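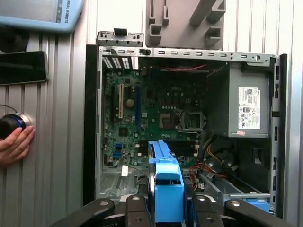 Rafia Pirzada:同样的插入动作录上几百遍,模型学会的很可能就是这一台机箱、这一盏灯和这一个操作员的手势。厂家页面上写的"采够即可部署",我想先看到换一台机箱之后的成绩,再谈要不要买。

这条意见留在本页旧版下面,我们看完以后把旧版的文案撤了。旧版基本照抄厂家,"快速""高质量""开箱即用"各出现了好几次。新版由 Baloch 设备租售部重写,能核实的写进来,核实不了的照实标注。读完以后仍然想要的客户,请看页面靠后的订购部分。

Danitz 拆装示教采集工位(台面版)
更新日期:2023-01-02
供货方式:整套租赁、整套购买、单独购买夹具
状态:可预订,Grendavden 仓库提货或送货

产品概述

Danitz 台面版是一套录制操作示范用的工位。操作员带着机械臂完成一个动作,系统同时记下关节位置、夹爪开合和相机画面,整理成一段一段的示范,供模仿学习一类的模型训练。厂家主推的应用是电子设备拆装:台式机开盖以后的硬盘托架取放、线缆插拔、卡扣开合。我们仓库里的样机也一直按这个用途摆放。

先说结论性的看法。这套东西在"把数据录下来"这一步上做得扎实,时间戳对得上,文件不丢,夹具也耐用。至于录下来的数据能不能让机器学会做事,厂家的说法远远走在证据前面。宣传册里有一条成功率曲线,纵轴没有标刻度,横轴写的是"数据量",没有单位。我们写信去问过,收到的回复是同一张图的高清版。

所以本页不引用那条曲线,也不提供任何成功率数字。

套装内容

机械臂安装底板一块
腕部相机一个,带支架和短线
固定机位相机一个,带立杆夹
夹爪及备用指尖一套
带槽的定位夹具一组
Hellent 录制软件授权一份,绑定一台主机
急停按钮及延长线
线缆收纳件一包
纸质说明书一本(英文,中文译本由我们提供,电子版)

套装不含以下各项,请在下单前确认

机械臂本体。报价单第一页的效果图里有机械臂,价格里没有。每个月都有客户在这一条上吃亏,我们已经要求厂家改图,目前还没有改。
录制用主机。Hellent 对写盘速度有要求,用旧笔记本会掉帧。
被操作的物件。要练拆机箱,请自备机箱,最好多备几种。
照明。厂家认为"普通室内光线足够",我们不这么认为,理由见后文。
标注服务。
模型训练服务。Danitz 网站上的"训练支持"指的是一份示例脚本。

主要参数

相机路数:2(腕部一路,固定机位一路)
单段录制上限:60 秒
相机与关节数据同步:硬件触发
导出格式:Hellent 自有格式,可转换为常见的分段式存储
台面材料:铝型材
夹具材料:工程塑料
首次架设时间:35 分钟,由熟手完成
语言:英文界面

关于架设时间

厂家给的数字比上面那个短得多,前提是机械臂已经装好、相机已经标定、主机里已经有驱动。把这些都算作"已经"以后,剩下的工作确实很少。我们写的 35 分钟是仓库同事拆箱之后从底板开始装,装到能录出第一段可用文件为止。机械臂本身上电和找零位包含在内,跟网络管理员要权限的时间不包含在内。第一次装的客户请留出半天。

相机标定是最费时的一环。固定机位的相机只要被人碰过,哪怕看起来没动,也要重新检查外参。软件不会提醒。我们希望下一版能加上这个提醒,Danitz 的答复是"已列入计划",这句话去年 December 版的说明书里就有了。

腕部视角

腕部相机装在夹爪旁边,随手腕移动。拆装类任务里,这一路画面通常比固定机位有用,插槽和指尖的相对位置只有在近处才看得清。厂家把它叫作"专家视角",这个叫法有点过头。它就是一个小相机,景深有限,靠得太近会糊,遇到金属面会过曝。

安装时注意以下几点。

短线要在手腕处留出余量,转到极限位置时不能绷紧。
支架上的螺钉每个班次检查一遍,松了以后画面会有细微抖动,回放时很难看出来,训练时会变成噪声。
指尖在画面中的位置要固定。换过指尖,请重新录一段基准,并在元数据里注明。
自动曝光建议关闭。手腕从机箱外面伸到里面时,亮度变化很大,自动曝光会让同一个零件在几帧之内换好几种颜色。
自动白平衡同样关闭。

固定机位

固定机位负责交代全局。它应当看得到物件整体、机械臂的底座和整条运动路径。厂家的安装图把相机放得很近,画面饱满漂亮,机械臂一抬起来就出界。我们建议退远一些,宁可分辨率损失一点。

退远以后会有另一个麻烦:背景里的杂物也会进入数据。纸箱、显示器、走过的人,都会被录进去。有人说背景杂乱有助于泛化,有人说会让模型走捷径。两种说法我们都见过论文支持,也见过论文反对。我们的做法是录制期间不刻意清场,但把每次录制时背景有没有大的变化记在日志里,日后出了问题还有得查。

画面里如果会出现人,请先取得本人同意。Hellent 没有自动打码功能,页面上写的"隐私友好"指的是数据保存在本地。

夹爪与指尖

标准指尖是黑色塑料件,用紧固件固定在指座上,磨损以后可以自己换。夹塑料托架一类的东西没有问题。夹薄金属片容易打滑,夹带卡扣的排线插头容易把卡扣压坏。厂家的演示视频里有一段拔插头,动作流畅,剪辑点也恰好在手指合拢的那一刻。我们自己试下来,直着的插头能拔,斜着出线的插头要看运气。

夹爪没有力传感器。系统记录的"夹持力"是从电机电流推算出来的,在慢速下勉强可信,动作一快就只能当作开合信号看。如果您的研究依赖接触力,请另配传感器,或者不要选这套产品。销售同事可能会劝您先买下再说,请把这一段给他看。

定位夹具

夹具用来把物件和零件放在可以重复的位置上。槽口的公差做得不错,零件放进去不晃。这是整套产品里我们最没有意见的部分,可以单独购买。

但是请想清楚一件事:夹具越准,示范之间的差异就越小。每一次托架都从同一个槽里、同一个角度拿起来,录出来的数据很整齐,训练曲线下降得很快,换到真实桌面上往往就不行了。厂家把"高度可重复"列为第一卖点,对于产线节拍来说这当然是优点,对于采集示范来说要打个问号。

我们的建议是,夹具用来录基准和检查设备,正式采集时把夹具挪开一部分,或者每录若干段就人为改变一次摆放。改动要记录。没有记录的随机摆放,事后根本说不清楚随机到什么程度。

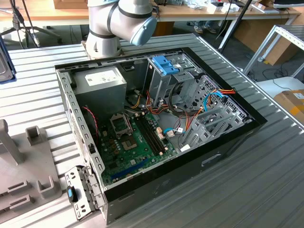
机箱侧放于铝型材台面,侧板已拆,机械臂装在机箱后方的底板上。

任务示例:台式机内部件取放

说明书把这个任务列为"初级"。我们对这个分级有保留。从人的角度看,把一个硬盘托架推进仓位确实简单,手感到了就知道。从机器的角度看,托架与导轨之间间隙很小,周围有线束,线束每次的形状都不一样,手腕伸进去以后固定机位常常被遮住。叫它初级,大概是因为说明书里没有更难的任务。

准备工作

机箱断电,拔掉电源线,放置一段时间再开盖。
侧板拆下以后放到台面以外的地方,不要靠在机械臂底座上。
机箱用限位块顶住。机箱在台面上滑动一点点,肉眼不一定注意得到,后面的示范就全部错位了。
检查边缘是否有毛刺。夹爪不怕,操作员的手怕。
松散的线束不要用扎带全部捆死。捆死以后好录,但训练出来的模型没有见过散开的线。也不要任由线束盖住仓位,那样连操作员自己都做不成。
把内存、处理器等贵重部件事先拿掉,用不着它们陪练。

录制过程

每段示范从手腕停在起始位开始,到手腕离开机箱结束。单段上限是 60 秒,超时后软件自动截断,而且截断的文件和正常结束的文件在列表里长得一样。这个设计我们很不赞成。导出之前请按时长排序,把卡在上限的文件逐个打开看。

示教方式有拖动和遥操作两种。拖动示教上手快,缺点是人的手会进画面,而模型以后工作时画面里没有手。遥操作没有这个问题,但操作员要练习,前几天录的东西质量都不高。厂家说两种方式的数据"可以自由混合",我们没有看到任何对比实验。在看到之前,建议分开存放,混不混由训练的人决定。

失败的示范请不要立刻删除。托架卡住、滑脱、重新对准,这些过程对模型可能有用,前提是标成失败。软件默认的快捷键里,"丢弃"很顺手,"标为失败"藏在二级菜单。于是大多数操作员都在丢弃,最后得到一个全部成功的数据集,里面没有任何一次纠正。拿这样的数据去训练,机器第一次偏了以后就不知道怎么回来。

快捷键可以改。我们出租的样机已经改好。

一次内部试录的结果

我们用样机试录过一批托架取放,由仓库同事操作,没有请厂家的人到场。检查时挑出 41 段不能直接使用,按原因归类如下。

固定机位被碰过而没有重新检查。这一类最多,集中在同一个下午。
自动曝光被软件更新悄悄打开。更新说明里没有提。
时长到了上限被截断。
操作员把两个动作录进了一段。
元数据里的指尖型号写错。

其中只有元数据一类可以事后补救。我们没有公布总段数,也没有算合格率,这批试录的条件改过好几次,算出来的比例没有意义。看到别家页面上写着漂亮的合格率,也请问一句分母是怎么定的。

录制软件

Hellent 是 Danitz 配套的录制程序,必须使用,不能换成别的。它的长处是稳。连续录一整天没有崩溃过,断电之后正在写的那一段会丢,之前的都在。同步做得好,回放时夹爪闭合的时刻和画面对得上。

短处列在下面,供比较。

授权绑定主机,换主机要写邮件申请,回复速度取决于对方的假期安排。
自有格式转换以后,部分自定义字段会丢失。转换前请另存一份。
质量评分功能默认开启。它给每段示范打一个分,分数怎么来的没有文档。我们拿同一段文件改了文件名再导入,分数变了。建议关闭,至少不要拿它作为筛选依据。
"智能去重"会把相似的示范标成重复。在固定夹具上录的示范本来就相似,开着这个功能会标出一大片。
没有中文界面。

软件里还有一个"预计所需数据量"的小窗口,填入任务名称以后会给出一个数字。我们填过"硬盘托架",也填过"苹果",得到的数字完全一样。请不要把它写进项目预算。

照明

厂家说普通室内光线足够。金属机箱内部反光很强,导轨边缘一条亮线,仓位里面却是暗的,腕部相机要同时应付这两样。我们试过在台面两侧加漫射灯,画面明显好看了,但好看和有用是两件事:只在漫射灯下录,换到顶灯下就多了一层风险。

比较稳妥的办法是至少准备两种照明条件,分开录,分开记。灯不用买贵的,色温要能固定。靠窗的位置不推荐,除非您愿意把时间和天气也写进日志。

操作员

这一项不在报价里,却是长期成本的大头。设备价格再怎么谈,也抵不过一个操作员每天坐在那里录同一个动作的工时。厂家的成本计算表默认操作员从不休息,也从不返工,算出来的单段成本低得离谱。请用自己的数字重算。

录制是很枯燥的工作。人累了以后动作会变得省力,路径变短,速度变快,接触变重。数据里早晨和傍晚的示范像两个人做的。我们建议中途换人,换人时在日志里写操作员代号。只用一个人录的数据集,模型学到的习惯里有多少是任务需要、有多少是这个人的习惯,分不开。

验收建议

不管从谁手里买,都建议在付尾款之前做完下面几件事。

用自己的机箱和自己的主机录一批示范,不要用厂家带来的演示件。
录完以后拔掉固定相机再装回去,看软件有没有任何反应。
转换格式,逐个字段对照。
留出一台从未参与录制的机箱,型号不同更好,专门用来测试训练出来的模型。这台机箱在测试之前不要放上台面。
要求厂家在同一台机箱上跑他们自己的模型。对方如果说"需要再采一点数据",请问清楚是多少,并写进合同。

最后一条我们提过几次,到目前为止没有得到过书面的数字。

适合哪些客户

已经有机械臂,手头有人会写训练代码,缺一套可靠录制流程的团队,可以考虑。高校实验室租一个学期是比较常见的做法,租完再决定买不买。

想买回去就让机器自动拆旧电脑的回收企业,请先等一等。机箱型号繁杂,螺钉位置各不相同,托架有的带卡扣有的不带,靠这一套工位录出来的示范覆盖不了。厂家的销售可能会说数据多了自然就会好。也许会,我们没有见过,也没有见过谁愿意为这句话作担保。

需要精确接触力的研究,不适合。
需要双臂协同的任务,台面版不支持,落地版据说支持,我们还没有收到样机。

维护与耗材

指尖:按磨损更换,表面发亮就该换了。新旧指尖混用会让左右受力不均。
腕部短线:容易坏的部件,建议备一根。厂家把它列为"终身件",保修条款里又把它排除在外,两份文件都在我们手上。
台面:铝型材耐用,槽里容易掉进小螺钉,每天收工前清一次。
夹具:避免酒精擦拭,用干布即可。
相机镜头:镜头布擦,擦完重新录基准。
急停:每次开工前按一次,确认有效再上电。

安全须知

机械臂运行时,手不要伸进机箱。拖动示教模式下也要保持急停在另一只手够得到的位置。厂家说明书称该模式"完全安全",我们的中文译本里删去了"完全"二字,并加了一条注释。

台式机电源内部可能有残余电荷,任何任务都不得拆开电源外壳。想用电源内部做示范对象的客户,我们不提供租赁。

纽扣电池不要用夹爪夹取,短路和变形都有风险。

租赁与订购

租赁按周计,押金在设备归还、检查完毕后退回。检查项目包括台面平整度、相机支架、指尖数量和授权状态。正常磨损不扣款,说明书上写了咖啡渍也不扣款,那是我们自己弄的。

购买请先索取报价单,并留意报价单上"系统"一词的定义。在 Danitz 的文件里,"系统"有时包含机械臂,有时不包含,取决于那一页是谁写的。由 Baloch 开出的报价单一律逐项列明,没有列出的就是没有。

送货到 Grendavden 以外的地区另计运费,台面较重,收货时请安排两个人搬。上门安装可选,安装人员会带走包装,不负责调试您自己的训练代码。

保修从签收之日算起,夹爪电机和相机在范围内,指尖和短线不在。授权转移、换绑主机由厂家处理,我们可以代为催促,催促的效果不作保证。

相关产品

Danitz 定位夹具(单购)
Danitz 备用指尖
腕部相机短线,第三方替代品,比原厂的软,价格低一些,接口相同
漫射灯,固定色温
Hellent 离线授权,适用于不能联网的主机

修改记录

删去成功率曲线。
删去"开箱即用"。
新增试录中不可用文件的归类。
新增关于软件更新会打开自动曝光的说明,厂家已确认收到反馈。
落地版参数待补,等样机到仓库再写。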